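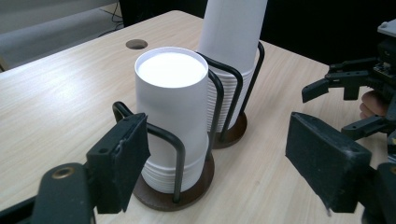
제품 안내 11쪽

미니아(Minia) 무선 전자표결 시스템
지방의회 본회의장, 상임위원회실, 대의원 총회용

제조 Zukeck / 국내 공급 Kastico

제품 개요

미니아는 회의장에 배선 공사를 하지 않고 쓰는 무선 표결 장치입니다. 의원석마다 단말기를 한 대씩 놓고, 의장석에는 의장용 조작기를, 사무직원석에는 관리용 노트북을 둡니다. 단말기와 관리용 노트북은 전용 수신기를 통해 연결되며 의회 청사의 업무망이나 인터넷에 접속하지 않습니다. 한 조의 수신기에 연결할 수 있는 단말기는 최대 60대입니다.

전용 본회의장이 있는 의회에서는 좌석에 고정해 두고 쓰는 경우가 많고, 상임위원회실과 본회의장을 번갈아 쓰는 의회에서는 보관함에 담아 옮겨 가며 씁니다. 두 경우 모두 같은 단말기를 사용합니다. 고정용 받침은 별도 품목입니다.

거수나 기립으로 표결하고 사무직원이 인원을 세어 의장에게 전달하는 방식에서는 표결 결과가 숫자로만 남고 의원별 찬반은 회의록에 실리지 않는 일이 잦습니다. 기록표결을 원칙으로 정한 의회라면 의원 성명과 찬반을 회의록에 붙여야 하는데, 호명 방식으로 진행하면 안건이 많은 날에는 회의가 길어집니다. 미니아는 이런 회의에서 의원별 표결 내역을 표결 종료와 함께 문서로 만드는 데 초점을 맞춘 제품입니다.

구성품

의원용 단말기(주문 수량)
의장용 조작기
수신기 및 설치용 거치대
관리 프로그램 설치 매체와 사용권 증서
충전 보관함
의원 식별 카드(단말기 수량과 같음)
예비 식별 카드
한글 사용 설명서, 사무직원용 요약 안내문

관리용 노트북과 회의장 표시 화면은 기본 구성에 들어 있지 않습니다. 의회에서 이미 쓰고 있는 장비를 그대로 연결할 수 있으며, 새로 구입해야 할 때는 견적 요청서에 함께 적어 주시기 바랍니다.

의원용 단말기

단말기 윗면에는 찬성, 반대, 기권 버튼이 가로로 배열되어 있고 그 아래에 재석 버튼이 따로 있습니다. 버튼에는 글자와 점자가 함께 들어갑니다. 버튼을 누르면 해당 버튼의 표시등이 켜지고, 작은 화면에 안건 번호와 본인이 선택한 내용이 나타납니다. 표결이 진행되는 동안에는 몇 번이든 선택을 바꿀 수 있으며, 의장이 종료를 선언하고 조작기에서 종료 버튼을 누른 시점의 선택이 최종값으로 기록됩니다.

표시등은 옆자리에서 잘 보이지 않도록 턱을 세운 구조입니다. 무기명투표로 설정하면 표시등이 선택 내용과 관계없이 같은 색으로 켜지고, 화면에는 '투표함'이라는 문구만 나옵니다.

단말기는 의원 식별 카드를 꽂아야 작동합니다. 카드에는 의석 번호와 성명만 저장됩니다. 의원이 자리를 옮기거나 위원회 구성이 바뀌면 사무직원이 관리 프로그램에서 카드를 다시 배정하면 됩니다. 카드를 뽑으면 이석으로 처리되므로 회의 중 자리를 비울 때는 카드를 뽑아 가도록 안내해 주십시오.

완전히 충전한 단말기는 연속으로 거의 11시간 사용할 수 있습니다. 오전에 개회하여 정회를 거쳐 저녁까지 이어지는 예산안 심사 기간에도 대개 중간 충전 없이 쓸 수 있습니다. 잔량이 부족해지면 의원 단말기에는 표시가 나오지 않고 관리 프로그램에만 알림이 뜹니다. 회의 중에 의원석에서 경고음이 나는 일을 막기 위한 설계이며, 사무직원이 정회 시간에 교체하면 됩니다.

의장용 조작기

의장용 조작기에는 표결 시작, 표결 종료, 결과 공개, 정족수 확인 버튼이 있습니다. 표결을 선포한 뒤 시작 버튼을 누르면 의원석 단말기가 일제히 활성화됩니다. 종료 버튼은 잘못 눌리지 않도록 잠시 누르고 있어야 동작합니다.

정족수 확인 버튼을 누르면 현재 재석 의원 수와 의결에 필요한 수가 의장 화면에 함께 나옵니다. 정족수에 미달한 상태에서 시작 버튼을 누르면 확인 문구가 한 번 더 나오며, 의장이 진행을 선택하면 표결은 시작되지만 기록지에 해당 사실이 남습니다. 장치가 표결을 강제로 막지는 않습니다. 의사 진행의 판단은 의장에게 있고 장치는 숫자를 보여 주는 역할만 합니다.

부의장이나 위원장 직무대리가 회의를 진행할 때는 조작기의 사회자 전환 메뉴를 사용합니다. 사회자가 바뀐 시각도 기록지에 들어갑니다.

표결 방식

관리 프로그램에서 고를 수 있는 표결 방식은 기명, 무기명, 선거의 3가지입니다.

기명 방식은 조례안, 예산안, 동의안, 결의안 등 일반 안건에 씁니다. 의원별 찬반이 저장되고 결과 공개 화면에 성명이 표시됩니다. 성명 없이 합계만 표시 화면에 띄우고 의원별 내역은 기록지에만 남기도록 설정할 수도 있습니다.

무기명 방식에서는 선택 내용과 의석 번호를 연결하는 자료를 만들지 않습니다. 투표 여부와 선택 내용이 처음부터 나뉘어 저장되며, 저장 순서도 섞입니다. 관리자 권한으로도 누가 어떻게 투표했는지 되짚을 수 없습니다. 따라서 무기명으로 진행한 표결을 나중에 기명으로 바꾸어 출력하는 기능은 없습니다. 표결 방식을 잘못 선택했다면 표결을 취소하고 다시 진행해야 합니다.

선거 방식은 의장단과 위원장 선출에 씁니다. 후보자 이름이 단말기 화면에 차례로 나오고, 의원은 버튼으로 이름을 넘겨 선택합니다. 과반 득표자가 없을 때 결선투표로 넘어가는 순서는 의회별 회의규칙에 맞게 미리 입력해 둡니다. 회의규칙에서 종이 투표용지를 쓰도록 정한 의회는 선거 방식을 사용할 수 없으므로 설치 전에 규칙을 확인하시기 바랍니다.

수정안과 원안의 처리

수정안이 제출된 안건은 관리 프로그램에서 원안 아래에 수정안을 묶어 등록합니다. 표결 순서를 정해 두면 의장이 시작 버튼을 누를 때마다 다음 차례의 안이 단말기 화면에 나옵니다. 수정안이 가결되어 원안을 표결하지 않을 때는 '표결 생략'으로 처리하며, 기록지에는 생략 사유가 함께 적힙니다.

안건을 당일에 추가하거나 순서를 바꾸는 일도 회의 중에 할 수 있습니다. 의사일정 변경 동의가 가결된 뒤 사무직원이 목록에서 안건을 옮기면 됩니다. 이미 표결이 끝난 안건은 옮기거나 지울 수 없습니다.

여러 안건을 일괄 상정하여 한꺼번에 의결할 때는 안건을 묶음으로 지정합니다. 묶음으로 표결한 결과는 개별 안건의 기록지에도 각각 들어가므로, 나중에 안건별로 회의록을 찾는 주민이나 기자가 다른 문서를 다시 뒤질 필요가 없습니다.

기록지와 회의록 연동

표결이 끝나면 안건명, 제안자, 표결 시작과 종료 시각, 재적 및 재석 의원 수, 찬성·반대·기권 수, 의원별 선택 내용이 담긴 기록지가 만들어집니다. 기록지는 문서 파일과 표 형식 파일로 저장되며, 의회 회의록 양식에 맞게 항목 순서를 바꿀 수 있습니다.

이해관계로 표결에 참여하지 않은 의원은 기권이나 불참과 구분하여 '제척' 또는 '회피'로 표시합니다. 이 표시는 사무직원이 표결 시작 전에 입력해야 하고, 입력하면 해당 의석의 단말기는 그 안건에 한하여 작동하지 않습니다. 의결정족수를 계산할 때 제척 의원을 어떻게 다룰지는 설정에서 정할 수 있습니다. 초기값은 비워 두었으니 의회의 해석에 따라 설치 담당자와 함께 입력하십시오.

기록지를 고쳐야 할 때는 원본이 그대로 남고 정정본이 따로 만들어집니다. 정정본에는 고친 항목, 고친 시각, 작업한 계정이 표시됩니다. 원본 파일을 삭제하는 기능은 관리 프로그램에 없으며 보존 기간이 지난 자료는 의회의 기록물 관리 절차에 따라 옮긴 뒤 저장 장치를 초기화합니다.

표시 화면

회의장 앞쪽 화면에는 안건명과 표결 진행 상태, 종료 후 결과가 나옵니다. 의석 배치도 형태와 명부 형태 가운데 고를 수 있습니다. 배치도 형태는 회의장 실제 좌석에 맞추어 그려 드립니다. 찬성과 반대는 색만으로 구분하지 않고 도형을 함께 사용하여, 색 구분이 어려운 분이나 흑백으로 방송을 녹화해 보는 분도 읽을 수 있습니다.

방청석 화면과 인터넷 의사중계 화면에는 같은 내용을 따로 내보낼 수 있습니다. 중계 화면용 출력은 화면 아래쪽에 자막처럼 들어가는 형태입니다. 중계 장비와의 연결은 영상 신호로만 이루어지고, 표결 자료가 중계 장비로 넘어가지는 않습니다.

회의용 마이크와의 연결

Ingvarsson 회의용 마이크를 쓰는 회의장에서는 발언 신청과 발언 시간 표시를 미니아 단말기에서 함께 처리할 수 있습니다. 의원이 발언 신청을 하면 의장 화면에 신청 순서가 나타나고, 의장이 발언권을 주면 마이크가 켜집니다. 발언 시간은 의사진행발언, 신상발언, 5분자유발언 등 종류별로 미리 정해 둡니다.

다른 제조사의 마이크를 쓰는 경우에는 표결 기능과 마이크를 따로 운영합니다. 이때도 발언 시간 표시는 미니아 표시 화면에서 쓸 수 있으나 마이크가 자동으로 꺼지지는 않습니다.

고장과 통신 장애에 대비한 기능

표결 중에 단말기 하나가 응답하지 않으면 관리 프로그램에 의석 번호가 표시됩니다. 사무직원은 예비 단말기를 가져가 의원의 식별 카드를 옮겨 꽂으면 됩니다. 이미 선택한 내용은 수신기에 남아 있으므로 의원이 내용을 바꾸지 않는다면 다시 누를 필요가 없습니다.

수신기는 내부가 2중으로 구성되어 한쪽에 이상이 생기면 다른 쪽이 이어받습니다. 관리용 노트북이 꺼져도 진행 중인 표결은 의장용 조작기로 끝낼 수 있고, 결과는 노트북을 다시 켰을 때 내려받습니다.

전체 시스템을 쓸 수 없는 상황이라면 의장이 기립이나 호명 표결로 바꾸어 진행한 뒤, 사무직원이 수기 입력 화면에서 결과를 넣을 수 있습니다. 수기로 입력한 표결은 기록지에 '수기'라고 표시되어 전자표결 결과와 구분됩니다.

설치와 교육

설치 전 방문 점검에서 회의장 구조, 전원 위치, 무선 간섭 여부, 기존 방송 장비를 확인합니다. 배선 공사가 없으므로 설치 자체는 비회기 중 하루면 끝나는 경우가 많습니다. 고정용 받침을 의원석에 부착하는 경우에는 책상 재질에 따라 시간이 더 걸립니다.

교육은 사무직원 교육과 의원 교육으로 나누어 합니다. 사무직원 교육에서는 안건 등록, 정족수 설정, 기록지 출력, 장애 대응을 실습합니다. 의원 교육은 실제 회의장에서 모의 안건으로 진행하며, 기명과 무기명 표결을 모두 연습합니다. 의장과 부의장은 조작기 교육을 따로 받습니다.

새 의회가 구성되어 의원이 바뀌면 교육을 다시 신청할 수 있습니다. 개원 직후에는 신청이 몰리므로 5월에 미리 일정을 잡아 두는 것이 좋습니다. 당선인이 정해지기 전이라도 의석 수만 알려 주시면 예약이 됩니다.

보증과 유지관리

단말기, 조작기, 수신기의 무상 보증 기간은 2년입니다. 충전지와 식별 카드는 소모품으로 분류되어 보증 대상에서 빠집니다. 음료를 쏟아 생긴 고장, 임의 분해, 다른 충전기를 사용하여 생긴 고장은 유상으로 수리합니다.

보증 기간이 지난 뒤에는 유지관리 계약을 맺을 수 있습니다. 계약에는 회기 전 정기 점검, 프로그램 갱신, 고장 단말기의 대체품 제공이 포함됩니다. 회의규칙이나 위원회 조례가 개정되어 정족수 계산 방식이 바뀌는 경우의 설정 변경도 계약 범위에 들어갑니다.

프로그램 갱신은 담당자가 저장 매체를 가지고 방문하여 진행합니다. 원격 접속은 하지 않습니다. 갱신 전후의 프로그램 확인값은 점검표에 적어 의회에 한 부를 남깁니다.

대여

임시회 한 차례나 정당 대의원대회, 협의회 총회처럼 짧게 쓰려는 기관에는 대여도 합니다. 대여품에는 표결 자료가 남지 않도록 반납 직후 저장 영역을 초기화하며, 기록지는 행사 당일 현장에서 주최 기관에 넘겨 드립니다. 대여 때는 운영 인력이 동행하지만 표결의 시작과 종료는 주최 측 사회자가 직접 조작해야 합니다.

공직선거의 투표와 개표에는 사용할 수 없습니다. 주민투표나 당내 경선 중 선거관리위원회에 위탁하여 치르는 투표에도 공급하지 않습니다.

별도 구매 품목

의원석 고정용 받침
의장석 매립형 조작기 덮개
예비 단말기
교체용 충전지
식별 카드 추가분
이동용 바퀴 가방
큰 글자 화면 단말기

큰 글자 화면 단말기는 일반 단말기와 섞어 쓸 수 있습니다. 주문 제작 품목이라 납기가 더 깁니다.

구입 전 확인 사항

회의규칙에 전자표결의 근거 조항이 있는지 먼저 확인해 주십시오. 근거 조항이 없으면 규칙 개정이 앞서야 합니다. 다른 의회의 조문을 그대로 옮기기보다는 기명과 무기명의 적용 범위, 장치 고장 때의 표결 방법, 기록지의 공개 시점을 각 의회 사정에 맞게 정하시기 바랍니다. Kastico는 장치의 기능에 관한 설명 자료를 제공하지만 조문을 대신 작성하지는 않습니다.

견적을 요청할 때는 의석 수, 회의장 수, 기존 마이크 제조사, 의사중계 여부, 희망 설치 시기를 적어 주십시오. 회의장 평면도가 있으면 첨부해 주시고, 없으면 방문 점검 때 함께 측정합니다.

제품 및 설치 상담: Kastico 의회장비 담당 하킴 루비스(Hakim Lubis)
방문 시연은 회의가 없는 날에 의회 회의장에서 진행하며 비용은 받지 않습니다. 제품의 외관과 사양은 제조사 사정에 따라 바뀔 수 있고, 바뀐 내용은 계약 전에 서면으로 알려 드립니다.

다음 쪽: 의원석 고정용 받침 치수표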